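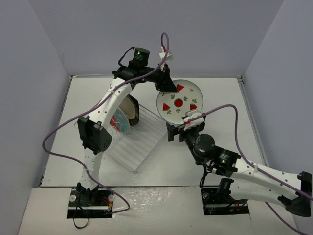 Siobhán Lynch has eaten off the same 16 white plates since she opened her supper room, Kimitz, and she can talk about them for an hour without drawing breath.

"People think white is the boring choice," she says. "It's the brave one! Beets, green oil, a fried egg, it all shows. So does every smear on the rim, so you learn to wipe."

She bought them one wet October from Roman Górecki, who was clearing out his shop, Lerel, and had nearly 2,000 pieces stacked up to the windows. She went in for a gravy boat and came out with plates (and no gravy boat).

"Roman made me hold every one by the edge and tilt it to the light. You're looking for hairline cracks. Then you tap it with a knuckle and listen. A good plate rings, a cracked one goes thud. I still do it after every wash."

Washing is her favorite subject. She does it by hand, with water as hot as she can stand, glasses first and plates next, and she gets visibly excited about the rinse.

"Hold it at two points, one up top and one down low, and turn it under the tap. You feel any grit right away. I love that part, I really do!"

Has she broken any? Two, both on the same night, both replaced by Roman out of a box in his garage. He wouldn't take money for them, so she fed him lamb.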